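October, bench notes, started 8.40

Glue day. The Plinby trial has now reached the stage where the glue has more opinions than I have.

Where we'd got to: three recipes of wheat paste for the bookbinding repairs, same flour, same water, different cooking. Batch A was cooked slowly and stirred without stopping. Batch B was cooked fast and sieved afterwards to hide the evidence. Batch C followed the Tornard leaflet, which asks you to soak the flour overnight and then, in the next paragraph, tells you not to.

I soaked it. It smelled like a pond by morning, so I can see both sides of the argument.

9.15 – Pasted up test strips on the grey board, cloth side down, and put them under the Flollance press. The handle is slipping again. If you turn it and feel nothing for half a turn, back it off and start over, don't just lean on it. Somebody has been leaning on it and the thread shows.

10.30 – Out of the press too early. I know. I wanted to look. A is flat and dull and perfectly all right. B has lumps, which I had put down to the sieve until I found the sieve still clean on its hook. So B was never sieved, and the label saying it was is in my handwriting. Relabelled B as "unsieved, fast". C has gone nicely transparent and brushes out like cream, which is annoying after what I wrote about it last time.

Strips back under weights till after lunch.

11.00 – Used the wait to go through the cloth drawer. We have plenty of the dark green and hardly any of the oatmeal, which is the one every job wants. The Fahmy roll turned up behind the drawer, not in it, with a crease down its whole length. I tried damping and pressing a corner and the crease is still there, only cleaner. Keep it for linings.

Order number for more oatmeal is 991, written here so that I stop writing it on the wall.

1.45 – Peel tests. My method, for anyone who wants to repeat it: clip to the free end of the strip, hang the small weights on one at a time, wait for a count of thirty, stop when the cloth lets go. It's crude but it does sort the good from the hopeless.

- A: held the lot. The board gave up before the paste did and came away in layers.
- B: let go at the lumps, held between them. You could draw a map.
- C: held the lot as well, though the edge lifted a little on one strip where I'd been mean with the brush.

So the slow one and the pond one are level. A takes a morning at the hob, C takes a night in a jug, and neither will keep past the end of the week unless the fridge is working, about which I have no news.

3.10 – Tried C on a real spine, the water-damaged ledger with the loose back. Old glue came off with a damp poultice and a bone folder, slowly. There were 3 layers of somebody's earlier repairs under it, the middle one done with what I am fairly sure was parcel tape. Lined it with mull and then a strip of thin paper, rubbed down through a bit of silicone release sheet. Left it tied between boards with tape. Do not open it to have a look. That is addressed to me. 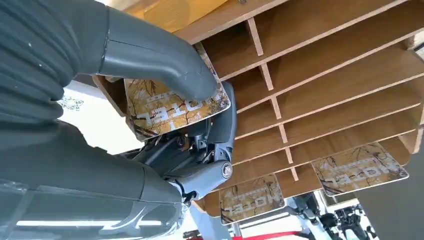
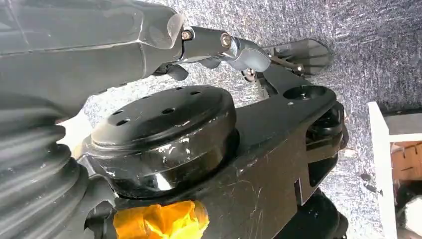 **Filed under: Adhesives / paste / bench tests**

Still to do:

1. Repeat B properly, with the sieve involved this time.
2. Try A and C again on the thin handmade paper. Board forgives everything.
3. Grease the press thread and put a note on the handle.
4. Wash the big brush. It has set into the shape of the jar.

Queries for whoever reads this next: does anyone remember why we stopped adding alum? There's half a tub of it on the top shelf and a line in the old notebook saying "no more alum", underlined twice, with no explanation at all. I'd guess acid, but the same page also says "no more biscuits", so it may just have been that sort of afternoon.

4.50 – New jug of C soaking, lid on, by the sink. Please don't pour it away.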